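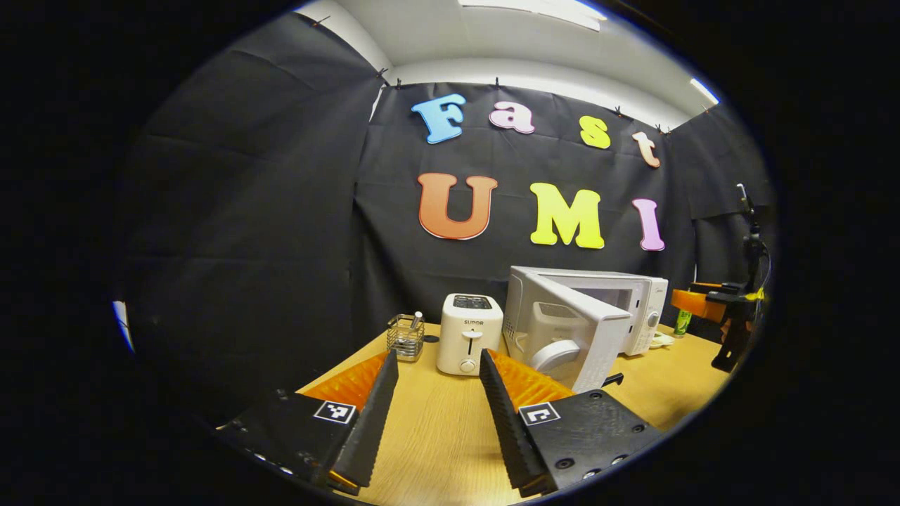 A white toaster on a light wooden table.

Sorcha Ó Néill has tested household wiring in Mosirstead for long enough to distrust the phrase "it has always worked." Most of the houses she inspects had their kitchens rewired once, decades ago, and have gained appliances ever since.

"The circuit was sized for a refrigerator and a lamp," she says. "Then people add a kettle, a toaster and a space heater. The cable has not changed. The load has."

Her method is slow. She maps each outlet to its breaker before taking any readings, and she does not rely on the labels in the panel. At a recent job on Buckley Road, two outlets marked "hall" fed the kitchen counter. The owner had been resetting the same breaker since October.

"A breaker that trips is giving you information," Ó Néill says. "Resetting it discards the information."

Once the map is done, she measures voltage at each outlet with nothing plugged in, then again under a known load. A large difference points to resistance somewhere along the run, usually at a loose terminal. She tightens the terminal and repeats the test. If the reading does not improve, she opens the next box upstream.

Asked about power strips, she is brief. Heating appliances go directly into the wall. She makes no exception for short use, and she has replaced enough browned outlets to consider the matter settled.

Her records are kept on paper and copied into a spreadsheet at the end of each month. The current file has 3438 rows, one per outlet tested. Roughly 100 of them are marked for a return visit, most for worn contacts that no longer grip a plug firmly.

"Push a plug in and let go," she says. "If it sags, replace the outlet. The part is cheap and the job is short, provided the power is off and you have checked that it is off."

She checks with a meter, at the outlet, every time.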